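Pakulero Zweiarmsystem für die Büroreinigung

Kauf, Miete und Betreuung durch Haugland Servicetechnik
Stand der Produktseite: 1. Juni

Pakulero ist ein zweiarmiges Robotersystem für leichte Aufräum- und Entsorgungsarbeiten in Büros, Wartebereichen und Besprechungszonen. Es ist für Betreiber gedacht, die ihre Flächen auch zwischen den regulären Reinigungsterminen ordentlich halten wollen. Geliefert wird das System mit beiden Armen, Kopfkamera, Ladestation und der Aufgabensoftware Clorkby. Bauliche Änderungen am Einsatzort sind nicht nötig. Die vorhandenen Abfallbehälter bleiben stehen, solange sie einen frei zugänglichen Deckel haben.

Aufgabenpaket Abfall

Das Paket Abfall gehört zum Grundumfang. Es umfasst das Greifen von Tüten, Flaschen, Kartonverpackungen und zerknülltem Papier sowie die Arbeit an Behältern mit Klappdeckel. Dünne Kunststofftüten sind dabei der schwierigste Teil. Sie geben nach, haften an den Fingern und verdecken der Kamera die Sicht auf den Behälter. Die Software plant deshalb für jede Hand einen eigenen Weg. Eine Hand hält die Tüte, die andere bleibt frei und kann nachfassen.

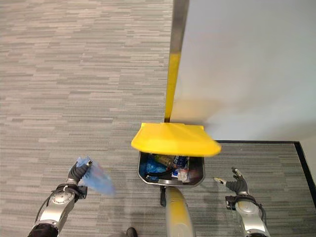
Die Deckelerkennung arbeitet ohne Markierungen. Beim Einlernen wird jeder Behältertyp einmal geöffnet und geschlossen, danach ist er in Clorkby gespeichert und lässt sich auf weitere Standorte übertragen. In der Bibliothek sind derzeit 80 Typen hinterlegt. Fehlt ein Modell, nimmt Haugland es beim ersten Servicetermin kostenlos auf.

Eine Trennung nach Wertstoffen ist im Grundumfang nicht enthalten. Wer Papier, Verpackungen und Restmüll getrennt sammelt, benötigt das Zusatzpaket Stilletti Sort. Es setzt einheitlich gekennzeichnete Behälter voraus und ist für Glasbruch nicht freigegeben.

Greifer und Arme

Die Arme werden spiegelbildlich montiert und können unabhängig voneinander oder gemeinsam arbeiten. Für die Hände stehen zwei Ausführungen zur Wahl:

Mehrfingerhand: für unregelmäßige Gegenstände und weiche Verpackungen. Die Fingerkuppen sind mit Pads belegt, die als Verschleißteil geführt werden.

Kompaktgreifer: schmaler gebaut, für Tütenhenkel, Papier und Gegenstände am Boden. Die Reinigung ist einfacher, dafür ist die Auswahl an Griffen kleiner.

Die maximale Traglast liegt bei 700 g pro Hand. Das reicht für eine Tüte mit Verpackungsresten, für einen prall gefüllten Müllsack reicht es nicht. Bei Überschreitung setzt der Roboter die Last ab und meldet den Vorgang in der App. Flüssigkeiten in offenen Bechern sind von der Freigabe ausgenommen.

Einsatz in Loungebereichen

Sitzgruppen stellen andere Anforderungen als Flure. Sessel werden verrückt, runde Tische ragen in den Arbeitsraum der Arme, und Behälter stehen oft dicht an einer Trennwand. Clorkby prüft die Umgebung deshalb vor jeder Armbewegung neu. Steht ein Möbelstück im Weg, sucht das System eine andere Armhaltung oder überspringt den Behälter und trägt ihn als offen ein.

Mi-kyung Cho aus der Anwendungstechnik empfiehlt, beim Einrichten mit einem einzigen Behälter und leichten Tüten zu beginnen. Tüten mit zusammengefassten Henkeln werden sicherer gegriffen als solche, die flach auf dem Boden liegen. Auf kurzflorigem Teppich kann ohne weitere Anpassung gearbeitet werden. Bei Langflor und losen Läufern ist vorher eine Begehung erforderlich – die Kosten dafür werden bei Vertragsabschluss angerechnet. Lose Kabel am Boden sollten aus den Fahrwegen entfernt werden.

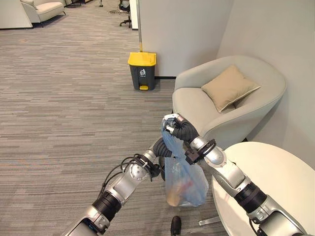

Wartung und Verschleißteile

Der Wartungsabstand beträgt 1.000 Betriebsstunden. Bei der Wartung werden Gelenke, Kabelführung und Handgelenkshalterungen geprüft und die Kamera neu kalibriert. Fingerpads können Betreiber selbst wechseln, das nötige Werkzeug liegt der Lieferung bei. Die Arme dürfen nur feucht abgewischt werden. Sprühreiniger gehören nicht an die Gelenke und die Kabel.

Miete und Lieferung

Die Mindestmietdauer beträgt 12 Monate. In der Miete enthalten sind Anlieferung, Einlernen der Behälter, eine Schulung vor Ort und alle Softwareaktualisierungen. Fingerpads werden nach Verbrauch berechnet. Seit April ist die Mehrfingerhand auch für Mietgeräte ohne Aufpreis wählbar. Ein späterer Wechsel der Handausführung ist möglich und wird als Servicetermin abgerechnet.

Für Anfragen zu Verfügbarkeit und Standortprüfung ist Shireen Mahlangu im Vertrieb zuständig. Bitte geben Sie bei der Anfrage Bodenbelag, Anzahl der Behälter und gewünschte Betriebszeiten an. Ein Grundriss ist hilfreich, eine Handskizze genügt.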